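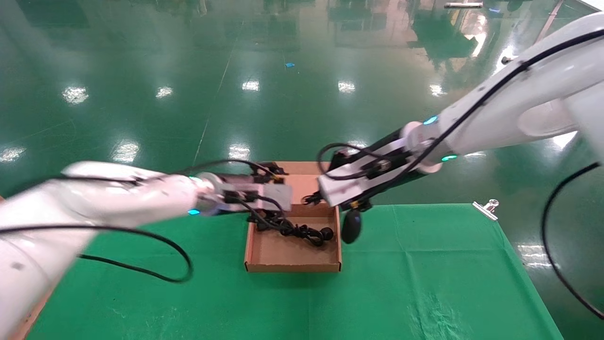 Attachment 1: black cables in the mailer, packing table with green cloth

Support > Packing and Dispatch > Tickets > 148

Ticket 148
Subject: Lids lifting on cable mailers, Limsakul order
Opened by: Nantana Rungrueang
Assigned to: Lyle Kapoor
Site: Plovdale
Opened: March 23, 2026
Priority: Normal
Status: Closed

Nantana Rungrueang
Limsakul have been in touch about the last delivery of cable sets. 100 mailers went out and 18 of them got there with the lid up at the front. Nothing is missing from any of them as far as they can tell, but the goods-in people at Limsakul had to check every open one against the packing list and they are not happy about it. They would like to know what we are changing before the next lot goes.

The mailers are the brown corrugated ones with the hinged lid, no tape, no label over the front. We went over to them in February. Before that we used the two-part boxes and I can't find a complaint about those.

I have attached two pictures from the packing table. The first has cables in the box, the second is the box with nothing in it and the lid standing up.

Lyle Kapoor
Picked this up. Some questions first.

Were the 18 all from the same carton, or spread through the delivery? If they were all in one carton I would look at how that carton was stacked.

Are the cables tied before they go in? In the first picture they look like a loose tangle across the floor of the box.

Has the batch of mailers changed since February?

Nantana Rungrueang
Spread through. Limsakul sent the carton numbers and there is at least one open mailer in each carton.

Tying: it depends who is on. The packing sheet says "coil and place in box". It doesn't mention a tie. The old two-part boxes were deeper so it never mattered much.

Batch: I will ask Siriporn, she does the ordering.

Siriporn Rattanakul
Same supplier (Plumitov) and same item code both times. There was a second delivery from them part way through the Limsakul order though, so the order was packed from both. I have put one flat mailer from each delivery on the shelf by the packing table for Lyle. They are marked 1 and 2 in pencil on the inside.

Lyle Kapoor
Thanks. I folded up both of them and tried them empty. Notes:

Mailer 1: front flap goes in behind the front wall and stays. Lid has to be pulled to come up.

Mailer 2: front flap goes in and stays. It feels very slightly tighter than 1 if there is any difference at all.

So the board is fine when there is nothing in the box. I don't think the second delivery is the trouble and I would not go back to Plumitov with this yet.

Then tried mailer 1 with a cable set dropped in the way it is in the first picture, not tied, heaped in the middle. Lid closes but I can feel it sitting on the cables. Left it on the bench while I had my lunch and the front had lifted by a finger's width when I got back. Nobody had moved it.

Same cable set, same box, coiled flat and tied: lid closes without touching anything. Left it until the end of the shift and it had not moved.

That is one box and one set so I would like to do a proper run before we change the sheet.

Nantana Rungrueang
Fine by me. Can you look at the side flaps on the lid as well while you are at it? Two of the packers fold the lid differently and I would like that settled.
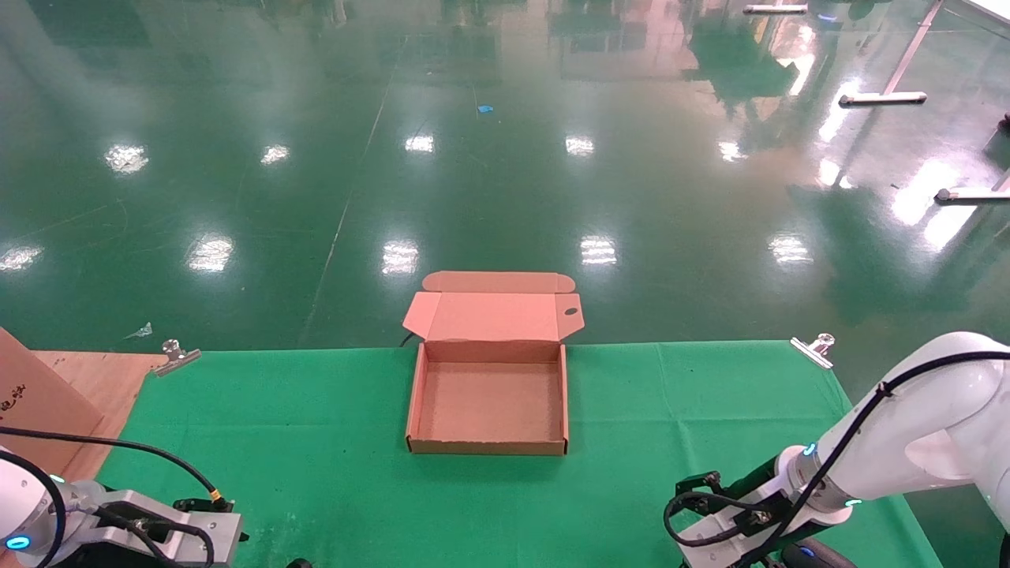 Attachment 2: empty mailer with the lid up and the side tuck flaps folded outward

Lyle Kapoor
Looked at the side flaps. There are two of them on the lid, one each side, and with the lid standing open they want to go outward as they do in the second attachment. They need to be turned in and guided down inside the side walls as the lid comes over. If they are left out, the lid still looks shut from above and the front flap will still go in, but the only thing holding the lid is the front flap. I can open a mailer closed like that by pressing on the sides.

The small oval hole in the right-hand flap has been causing some of the confusion. One packer thought it was there so that flap could be left out and pulled. I don't know what the maker means it for, but the flap has to go in whether it has a hole or not. I will put that on the sheet.

The front tuck flap also bends back quite a lot on a new mailer. It helps to fold it forward along the crease once before closing. Otherwise it catches on top of the front wall and people push it down with a thumb, and then it creases in the wrong place.

Vitalii Melnychuk
I'm one of the two packers so I will answer for my half. I leave the side flaps out when the cables are bulky. If I tuck them in they snag on the cables near the walls, then I have to open it all up and start again. It is quicker to leave them out.

If the cables were tied and in the middle I wouldn't need to do it.

Also, while this is open: the cloth on the packing table has creases in it from being folded and the boxes rock a bit when you press the lid down. Could it be pulled tighter? The clamps at the back corners are fine, it is the front that moves.

Lyle Kapoor
That makes sense about the snagging, thank you. So it is probably the one cause showing up in two ways: loose cables push the lid up, and loose cables also stop the flaps going in.

The cloth is a fair point. I slackened both back clamps, pulled the cloth forward and smoothed it by hand, then did them up again. It is better but the fold lines are still there. Nuanchan has an iron, apparently.

Nuanchan Ratanaporn
I have a steamer, not an iron. I can do the cloth at the end of a shift if somebody clears the table for me first. Please leave the clamps with me when you take them off and don't put them in the drawer with the pens. It took me ages to find them last time.

On the tying: we have the hook-and-loop ties that were bought for the Kisport job and there are plenty left. They are reusable and they lie flatter than the twist ones. The twist ones stand up at the ends and would poke the lid.

Lyle Kapoor
Those will do nicely. Test run as below, all from the second delivery of mailers.

Nine mailers, cables loose, side flaps tucked in where they would go. Put in a carton, carton carried down to the loading door and back, put on its side, put back upright. Four had lifted at the front. On one of those a side flap had come out as well.

Nine mailers, cables coiled flat and tied, side flaps in, front flap folded forward first. Same carton, same treatment. None had lifted.

I then shook the second carton harder than I think a van would and one lid came up slightly at a corner. It went back with a push. I am happy with that.

It took longer per box to begin with. By the end of the second lot I was going at the usual speed, mainly from not having to reopen any.

Nantana Rungrueang
Good. Please write up the new wording for the sheet and put it here so everyone can see it before I print it.

Lyle Kapoor
Proposed wording, replaces "coil and place in box":

1. Fold up the mailer and stand the lid open. Check the floor of the tray is clear.
2. Fold the front tuck flap forward once along its crease.
3. Coil the cables flat. The coil must be smaller than the tray on every side.
4. Fasten with one hook-and-loop tie. Press the loose ends under the coil.
5. Lay the coil in the middle of the tray. It must not stand higher than the walls.
6. Turn both side flaps inward, including the one with the hole, and guide them down inside the side walls as you lower the lid.
7. Push the front flap down behind the front wall until it stops.
8. Run a finger along the front edge. If it springs, open it and lay the coil again.

Vitalii Melnychuk
Step 5, can we say what to do if it does stand higher? The longer sets will.

Lyle Kapoor
Added to step 5: "For long sets, make the coil wider, or use two coils side by side." Tried it with the longest set on the shelf and two coils went in.

Siriporn Rattanakul
I have ordered more of the ties, the Kisport ones will not last the month at this rate. Same type, black. If the order is late we have the twist ones, but bend the ends under please.

Nuanchan Ratanaporn
Cloth is steamed and back on. I pulled it towards the front and did the back corners up last. You can still see where it was folded if you look for it but the box sits flat.

Nantana Rungrueang
Sheet printed and up by the table, old one in the bin. I have written to Limsakul with what we changed and offered to replace any mailers they could not close again. They say they closed all of them and don't need replacements.

I'm leaving this open until the next delivery has arrived.

Nantana Rungrueang
Next delivery received at Limsakul, all lids down. They asked whether the ties should be sent back to us. I told them to keep them.

Closing. If a lid lifts again please reopen this ticket and don't start a new one, and say whether it was a long set.

Resolution: packing method changed (coil, tie, side flaps in). No fault found with the mailers. Cloth on packing table smoothed and refitted.
Linked tickets: none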